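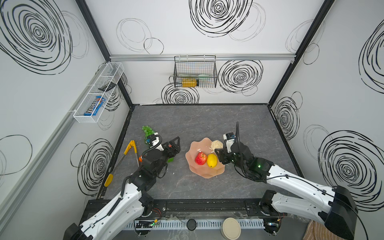

I only went to see the film because it was raining and my sister had a spare ticket. I want that on record before anyone accuses me of taste.

It was called The Pastor's Daughter, it ran for well over two hours, and I'd already made up my mind about it by the time the lights went down. I'd been reviewing films for the Clarley paper for 12 years by then and I could usually write the first paragraph on the bus there. Saved loads of time. I'd put "plodding" in my notebook before I'd even found my seat (row F, sticky armrest, bloke behind me already into his crisps).

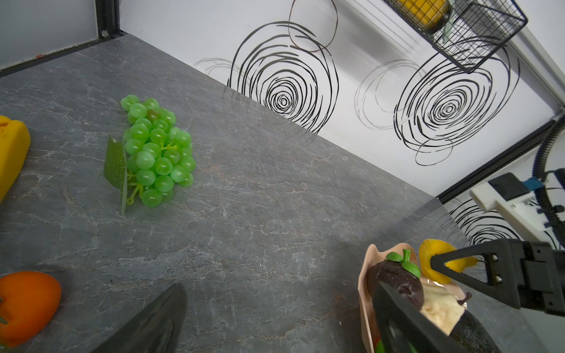
Words by Candela Sepúlveda

So the film starts, and there's a woman on a ferry, and she's got my coat on.

I don't mean one like it. I mean my old green one with the toggle missing and the pocket I'd mended in blue thread, the one I left on a train when I was a student and cried over for a week. I grabbed my sister's arm. She told me to shush.

Then the woman on the ferry took a notebook out of the pocket, and that was mine as well! Same red cover, same ring from a coffee cup. She opened it and started reading it out to a seagull, in subtitles, and it was every single thing I'd written on that train about wanting to make films. Pages of it. All my big plans, the lot, in a language I don't speak, with my terrible spelling put right.

"Are you crying?" said my sister.

"It's plodding," I said.

I stayed for the credits, which I never do, and there she was: written and directed by Minttu Halonen. I looked her up on my phone in the foyer. One film, 5 years in the making, paid for by an outfit called Kekine. There was an address for letters, so I went home and wrote one.
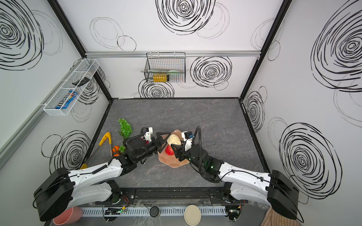 CLARLEY, January 2018

Dear Minttu Halonen,

I think you may have my coat. I don't want it back, it wouldn't do up now anyway. I'd just like to know if you read the bit about the lighthouse, and whether you thought it was any good.

I'm supposed to have 1000 words about your film on my editor's desk by tomorrow and all I've got is "plodding", which I wrote before it started. I'm sorry about that. The middle does drag a bit, though. I'd lose the wedding.

Yours,
Candela

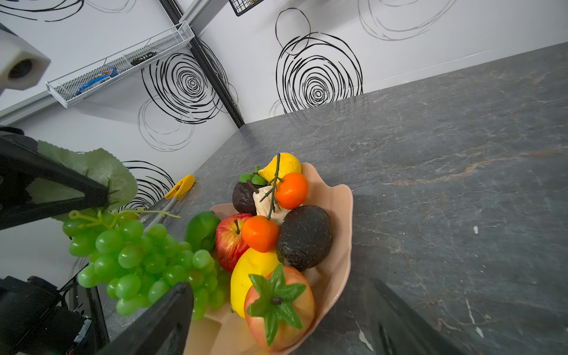
I posted it before I could go off the idea, and then I sat up with a pot of tea and wrote the review. I gave it four stars and left the coat out. My editor cut it in half and put it next to an advert for conservatories.

The parcel came in February. It was soft and badly taped, and my sister, who'd come round for her casserole dish, said well go on then, open it. There was no letter, only the notebook. I turned to the lighthouse page and somebody had written in the margin, in pencil, very small: "Yes. But lose the uncle."

I got a pen and sat down on the stairs. She was right about the uncle.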